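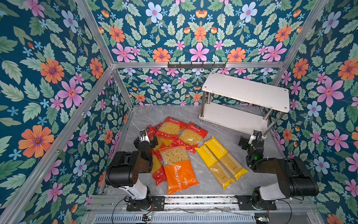
4. Planning and Buying the Second Cell

4.1 What the money went on

We were keen to find out how far a small budget could stretch. The Jultovby site had 1000 euros per cell for everything except the arms, and the plan drawn up in July set aside 800 of that for the enclosure, mounts, wiring and lighting. The remaining 200 covered shelves, hooks and stock for the tasks. Both arms came out of a separate fund shared with the Fanmont site, so they are left out of the totals here.

The enclosure took the most thought. We compared a ready-made cabinet with aluminium extrusion cut to length, and the extrusion won easily. It can be taken apart and sold on or reused, and a wrongly cut piece can often serve somewhere else. Lining the walls with patterned paper was one of the cheapest items on the list and one of the most useful – a new roll gives a new background for very little money. Figure 3 shows the floral lining, with the two arms at the front of the cell and packets of macaroni and spaghetti on the marble-patterned floor.

4.2 Choosing task items

Groceries turned out to be a wonderful buy. Pasta packets bend, slide over one another and have shiny clear windows, so a single heap asks a lot of a two-finger gripper. The two-tier shelf in Figure 3 adds places to put things above floor level, and the hook rack on the crossbar leaves room for hanging tasks later on. We budgeted for 20 packets per cell and bought 22, the extra two being spares for burst bags.

4.3 Lead times and what we would change

Orders were placed through Tsuji, with a single delivery to each site. The Prirkidik planning sheet treated cables as a minor line, and that was our one real mistake: spare leads and connectors should have had their own entry from the start. For the third cell we will also order the base plates before the extrusion, as the plates set where the front rail has to go. Even so, we were delighted with how much usable workspace the sum bought, and the full parts list is given in Appendix B.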